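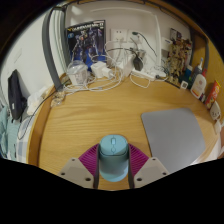

*A light blue wireless mouse over a wood-grain desk.*

**Brandell library to lend out computer accessories**

Dec 7, 2022

Brandell Public Library will start lending computer mice, keyboards, headsets and webcams next week, adding them to a collection that until now has covered books, films and a small number of board games.

Cardholders can borrow up to two accessories at a time for three weeks. Each item can be renewed once if no one else has reserved it. Laptops and tablets are not part of the program and will stay available for use inside the building only.

The library has bought 84 items to begin with, paid for by a $3000 grant from Genport, an office supply company with a warehouse on the east side of town. Danica Hudec, who runs the adult services desk, said the idea came out of the evening computer classes the library has held since August.

"People would get comfortable using a mouse in class and then go home to a laptop with a touchpad they couldn't stand," Hudec said. "A lot of them asked where to buy one and what kind. We thought they might like to try a few first."

Wireless mice make up the largest share of the purchase. The library also chose several left-handed models and two large trackballs, which Hudec said were requested by patrons with arthritis. Batteries come with every wireless item and do not have to be returned.

Accessories will be kept behind the front desk and handed out in zippered pouches with a printed card listing what is inside. They cannot be placed in the outdoor book drop. Late fees are the same as for films, and a lost item will be charged at the price the library paid for it.

Radomír Tóth, a retired bookkeeper who took the fall class, said he plans to reserve a full-size keyboard before doing his taxes. "I do a lot of numbers and my computer has no number keys on the side," he said. "I'm not going to buy one for two weeks of work."

The classes themselves will continue in the new year. A beginner session led by Hoi-yan Tam meets in the second-floor meeting room and covers email, printing and saving files. A second course, on spreadsheets, is planned if enough people sign up. Both are free, and the fall sessions drew 100 people.

Reservations for accessories open Monday at the front desk or by phone. Online reservations will be added once the items appear in the catalog. The branch on Šimko Street will not carry accessories at first, but items can be sent there for pickup on request.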